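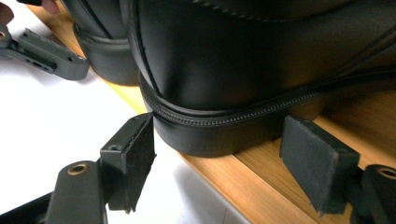

December 9, 2018

I have put off writing about the shoe rack task until the findings were settled. They now are, and I believe a plain account is owed to those who have been using the Eser recordings since June.

The task requires an operator to place a pair of shoes on a bamboo rack with two hand-held grippers. Each gripper reports how far its fingers are open, and the arm controller later reproduces that figure. The whole arrangement depends on the reported opening matching the real one.

In the right-hand device it did not. A set screw behind one finger had worked loose, and the finger could travel a short distance with no change in the reported value. The device passed its check at the start of each session — the check is made with the fingers fully closed, where the slack does not appear. Of 425 recordings, 100 were made after the first sign of drift. I have withdrawn all of them.

The consequence was noticed on the arm. During a replay supervised by Diane Boychuk, the right finger closed farther than the operator's had, pressed hard against the heel and pushed the shoe into a leg of the rack. The rack tipped toward the edge of the table. Diane used the emergency stop, which worked as intended. No person was within reach of the arm and no injury occurred. The rack was undamaged. One felt pad came off its bracket and was replaced.

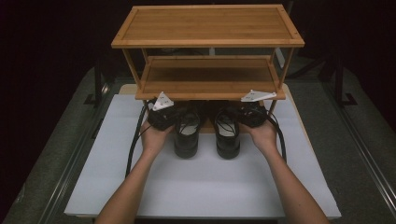 *Both grippers at the shoes, under the lower shelf of the rack.*

I must record that an early warning was missed. Osamu Minami had written in the session notes that the right gripper "feels soft on the heel." I read the note, took it to refer to the felt, and ordered new pads. The new pads were fitted and the complaint was not raised again, which I wrongly accepted as proof that the matter was closed.

The following changes are in force:

- The opening check is performed at 2 widths, with a gauge block between the fingers at the wider one.
- Set screws are marked with paint and inspected before each session.
- Replay force is limited to the lower setting until a recording has completed one full run without contact alarms.
- Any written remark about how a device feels is answered in writing by someone other than me. Harpreet Fortin has agreed to do this through the winter.

Recordings made before the drift remain available. Anyone who trained on the withdrawn set should write to me for the list of session numbers. Marisol Zamora is rerunning the comparison on the reduced set, and I will post her results when she has checked them.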